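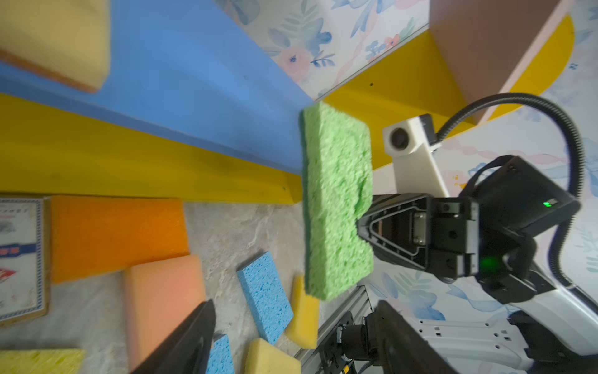
Page last changed: October, before the second lab block

Work and Automation, Unit 6
Handling soft goods with an arm: what the task is, and what happens to the job around it

Reading for this unit: the Detstead case file, parts 1 to 4. Part 5 is optional. Bring the task sheet from Unit 5, filled in.

6.1 Scope

Unit 5 dealt with rigid parts in fixtures. The part was always in the same place, always the same shape, and the main effect on the workplace was fewer loading stations. Unit 6 deals with soft parts lying in no fixed order on a surface. The effects on staffing are different, and they are harder to see in a yearly headcount.

The case is a packing hall at Detstead, operated by Woltine, where household cleaning goods are sorted and put into mixed packs. The product line used in all the exercises is Peline, a mixed pack of sponges. The control software is called Ccori in the file. Treat it as a box with inputs and outputs; its internals are covered in the other course.

6.2 The object

A sponge is light, compressible and cheap. Each of these properties has a consequence for the cell.

Light: the object moves when touched. A finger that arrives slightly off center pushes the sponge along the surface before closing on it. On a smooth counter it may slide into a neighbor.

Compressible: the width between the fingers at the end of a grasp does not tell you the width of the object. It tells you the width at that force. A foam sponge and a cellulose sponge of equal size will stop the fingers at different openings.

Cheap: the cost of one damaged item is small next to the cost of a stop. This reverses the rule from Unit 5, where a damaged part was expensive and the cell was told to stop early.

Color is useful for sorting but weak as a sign of material. The wrist view that opens these notes has a blue cellulose sponge and an orange foam one on the same marbled counter, with a lime-green cellulose sponge held in the fingers. Cellulose also comes in yellow, and foam comes in nearly everything. A rule such as "yellow means foam" will hold until the supplier changes a dye.

6.3 The grasp

Terms used in the file:

Approach. The motion from a clear position to the point where the fingers are on either side of the object.

Closure. The motion of the fingers up to contact and then to the set force.

Lift. The first upward motion, during which slip is most likely.

Carry. Motion at height to the drop point.

Release. Opening, plus the short wait before the arm leaves.

A corner pinch is a grasp in which the fingers close on a corner of the object, away from its middle. The green sponge is held by its lower right corner and stands upright. A corner pinch has a small contact area and a long free portion. For a rigid part of any weight it would be rejected. For a light sponge it can be accepted, provided the carry is slow enough that the free portion does not swing, and provided the drop point has enough room for an object whose angle is not well controlled.

Two objects close together are a separate problem. In the wrist view a yellow foam sponge rests partly on its edge beneath the green one. An item standing on edge presents a narrow face to a camera looking down and a broad face to a camera looking across. Programs that estimate size from one view will make errors here. In the Detstead file these are listed as "edge cases", which students sometimes take for a figure of speech. It is the name of the category.

6.4 The view from the wrist

A wrist camera moves with the arm. The advantages are that it is close to the object at the moment of contact and that the fingers themselves are in view, so their position relative to the object can be checked directly.

The costs:

a) The fingers hide part of the work surface. A small piece of blue cellulose can be seen behind the lower finger; how large the whole item is cannot be judged from that view alone.

b) The horizon is not level. Counter edges and shelves run on the diagonal, and a person checking the pictures needs practice to read them.

c) Objects at the margins may be blurred or incomplete. A count taken from one view is a count of what is in that view.

Cost (b) has a staffing effect that was not in the original plan at Detstead. See 6.7.

6.5 The job before

The hand-packing task, as written in the Woltine task sheet:

Take an open carton. Pick items from the surface according to the pack card. Reject torn, stained or badly cut items. Place, close, pass on.

The sheet contains one verb that is not a motion: reject. Packers gave it very little separate time because inspection took place in the hand, during the carry. A packer feels a split in a sponge while turning it. No line on the sheet covers this, and no time was allotted to it.

This is the general point of the unit. When a task is taken over by a machine, what is taken over is the task as written. Parts of the work that were done inside other motions have no entry, so they do not transfer. They either disappear or turn up later at another station.

The file uses a pack run of 1000 cartons as its standard unit. All comparisons in the exercises are made per run.

6.6 The job after

After the cell was put in, the work at the station was divided as follows in the new task sheet.

Feeder. Spreads items on the surface so that they do not overlap more than the cell can handle. Clears items that the arm has pushed out of reach.

Attendant. Watches the cell, answers stops, frees caught items, restarts.

Checker. Inspects closed packs at the end of the line.

Reviewer. Looks at stored views from failed grasps and assigns a cause code.

Remarks on each:

The feeder's job is physically close to the old one. It has more reaching and less variety. The pace is set by the cell, where formerly it was set by the carton supply, over which packers had some control.

The attendant's job alternates between waiting and short urgent actions. The stops do not arrive at even intervals. In the sample run there were 267 stops, and a large share of them fell in the stretch following a change of product. An average stop rate tells you little about what a shift is like. Use the stop log, with the times, whenever you describe this job.

The checker's job contains the inspection that used to be done by hand during packing, moved to the end of the line. It is now visible as a cost. Managers reading the two sheets side by side concluded that inspection had been added. It had been there before, without a line of its own.

The reviewer's job is new. It requires reading tilted, partly hidden views quickly and applying a code list consistently.

6.7 Skill and grade

Under the Woltine pay scheme, grades are tied to the written sheet. The feeder sheet has fewer verbs than the old packer sheet and was placed one grade lower. The reviewer sheet names software and was placed one grade higher. The people moving between the two stations were, for the most part, the same people on rotation.

Three problems followed.

First, a rotated worker changed grade within a shift. Payroll could not record this, so everyone was paid at the grade of the station where the shift began.

Second, the reviewer code list had been written by the integrator with engineers in mind. Former packers disagreed with it on specific grounds. "Slip" was used for a sponge that dropped out during lift and also for one that was never properly held. Packers regarded these as different faults with different remedies: lower the lift speed for one, change the approach for the other. The list was split in its second version, and 839 stored views had to be coded again.

Third, training time for reviewing had been planned as a single session. The tilted view took longer to learn than the codes. Workers who had also served as attendants learned it faster, as they could match the picture to the arm they had stood beside. The file proposes attendant time as a condition for reviewing. Whether this is a training rule or a barrier to the higher grade is a question for the seminar.

6.8 Pace and discretion

Discretion here means the range of decisions a worker may make without asking. Packers could choose the order of picking, set a doubtful item aside, and slow down for a bad batch. In the new arrangement:

The order of picking belongs to Ccori.

A doubtful item can be set aside only by the feeder, before it reaches the cell, or by the checker, after it is packed.

Slowing down requires a supervisor code.

The third item was changed after the first trial period. Attendants may now select a reduced speed for a limited stretch, and the log records the choice without asking for a reason. Use of the reduced speed rose, then settled. Output per run over the same period is in part 4 of the file. Read the note under the table before using the figures: the carton size was changed midway.

6.9 Measuring the change

Do not use headcount as the only measure. At minimum, report:

Hours per run at each station, including checking and review.

Number of stops, with their spread over the shift.

Share of hours spent at each pay grade.

Items rejected, by the station at which they were rejected.

Decisions open to each role, listed in words.

The last cannot be reduced to a number. List it anyway, with one decision per line.

For grasp data, the file gives results for 3000 attempts on mixed items. Before comparing foam with cellulose, check how the materials were spread over the attempts. They were not presented evenly, and the early attempts contain more foam.

6.10 Exercises

1. Take the hand-packing sheet in 6.5. Write out every check a packer could make by touch or sight during the carry. For each, state the station at which it is now made, or write "none".

2. Write a cause code for a corner pinch that fails during carry. Your code must separate it from a failure during lift. Say what a reviewer would need to see in order to choose between them, and whether a single stored view is enough.

3. Plot the stops in the sample run against time. Mark the product changes. Describe the attendant's shift in one paragraph without using an average.

4. Draft a grade rule for workers who rotate among feeder, attendant and reviewer. State who gains and who loses compared with the present rule.

5. The integrator proposes a second camera, fixed to the side of the surface. List which of the costs in 6.4 it removes. Then state what happens to the reviewer's workload if both views are stored.

Exercises 1 and 3 are due at the start of the lab block. Exercise 4 will be discussed in the seminar; bring a written draft of no more than one page. Exercise 5 needs the layout drawing from part 2 of the file, which is missing from the older printed copies.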